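단어를 손으로 쓰는 일에 대하여

2021년 8월 16일

올여름부터 체코어 단어를 외우고 있다. 회사에서 Kolář라는 거래처와 메일을 주고받게 된 것이 계기였다. 업무는 전부 영어로 하니까 꼭 필요한 공부는 아니다. 다만 이름 끝의 ř를 어떻게 읽는지 찾아보다가 알파벳 표를 보게 되었고, 그러다 단어장까지 사게 되었다.

처음에는 Fladel이라는 단어 앱을 썼다. 하루에 30개씩 카드를 넘기는 방식이다. 출퇴근 지하철에서 하기에 편했고, 2주쯤 지나니 누적 단어가 200개를 넘었다. 그런데 종이에 써 보라고 하면 못 쓰는 단어가 많았다. 화면에서 보면 알겠는데 빈 종이 앞에서는 첫 글자만 떠오르고 끝이었다. 특히 장음 부호가 붙는 자리는 거의 다 틀렸다.

그래서 8월 들어 방법을 바꿨다. 앱은 복습용으로만 두고, 새 단어는 하루 14개로 줄여서 손으로 쓴다. 쓰는 순서는 이렇다. 먼저 단어를 소리 내어 읽는다. 책을 덮고 한 번 쓴다. 책을 펴서 맞춰 보고, 틀린 것만 옆 칸에 다시 쓴다. 다음 날 아침에 틀린 것만 한 번 더 쓴다. 같은 단어를 열 번씩 쓰는 것은 하지 않는다. 학교 다닐 때 깜지를 그렇게 썼는데 세 번째부터는 손만 움직였던 기억이 있다.

도구도 몇 가지 바꿔 봤다. 볼펜과 줄 노트로 시작했다가 지금은 연필과 무지 노트를 쓴다. 줄이 있으면 글자를 작게 쓰게 되고, 작게 쓰면 부호를 대충 찍게 된다. 큰 글자로 쓰면 철자가 한 덩어리로 눈에 들어온다. 대문자로 한 단어만 크게 써 두는 것도 괜찮은 방법이다.
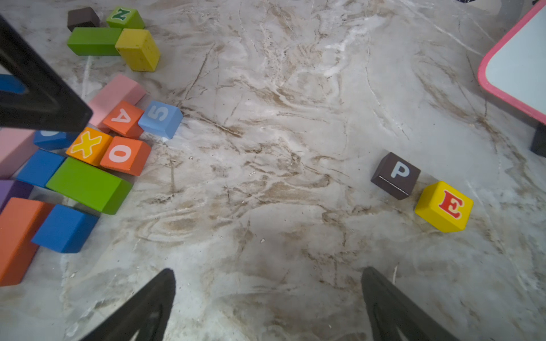
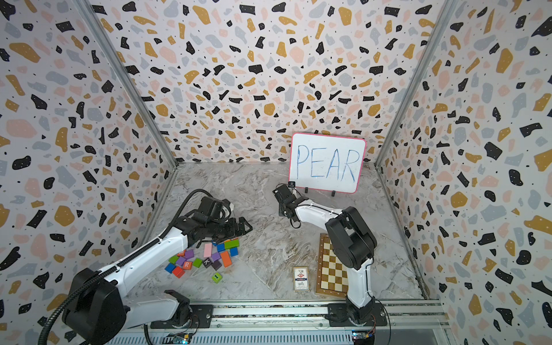
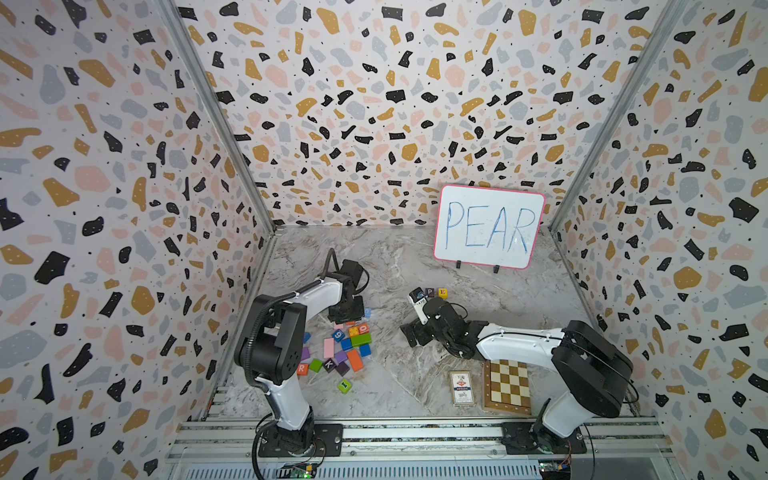
과일 이름은 빨리 외웠다. 배는 hruška, 사과는 jablko, 자두는 švestka다. 물건이 바로 떠오르는 단어는 번역을 거치지 않아서 그런 것 같다. 반대로 전치사와 접속사는 아직도 헷갈린다. 이런 단어는 따로 외우지 않고 짧은 문장째로 쓰기로 했다. '책상 위에', '학교 앞에' 같은 것들이다. 격변화까지 같이 따라오니 한 문장에 걸리는 시간은 길지만 나중에 다시 볼 일이 적다.

시간은 저녁 먹고 나서 18분으로 정했다. 처음에 타이머를 20분에 맞췄는데 설거지가 끝나고 빨래가 다 돌아가기까지 남는 시간이 그 정도여서 그냥 거기에 맞췄다. 빨래가 없는 날에도 같은 시간만 한다. 더 할 수 있을 것 같은 날에도 멈춘다. 예전에 영어 공부할 때 하루 두 시간씩 몰아서 하고 일주일을 쉰 적이 여러 번 있다.

단어장은 두 권을 써 봤다. Skatbridge에서 나온 것은 주제별로 묶여 있고 예문이 짧다. Clustthorpe 쪽은 빈도순이라 첫 장부터 '그리고', '이다', '그' 같은 단어가 나온다. 빈도순이 효율적이라는 말은 많이 들었지만 나는 주제별이 더 맞았다. 부엌 단어를 외운 날에는 부엌에서 몇 개를 다시 떠올려 볼 수 있다. 빈도순 책은 지금 문장 연습할 때만 꺼낸다.

아직 해결하지 못한 것은 발음이다. ř는 혼자 연습해서 되는 소리인지 잘 모르겠다. 녹음해서 들어 보면 그냥 '르즈'로 들린다. 혀를 떨면서 동시에 '지' 소리를 내라는 설명을 여러 군데서 읽었는데 둘 중 하나만 된다. 일단은 쓰기부터 하고, 9월 전까지 노트 한 권을 다 채우면 온라인 회화 수업을 알아볼 생각이다.

노트는 지금 절반 조금 넘게 썼다. 뒤쪽 몇 장은 틀린 단어만 모으는 칸으로 비워 두었는데, 장음 부호 때문에 틀린 것이 제일 많다.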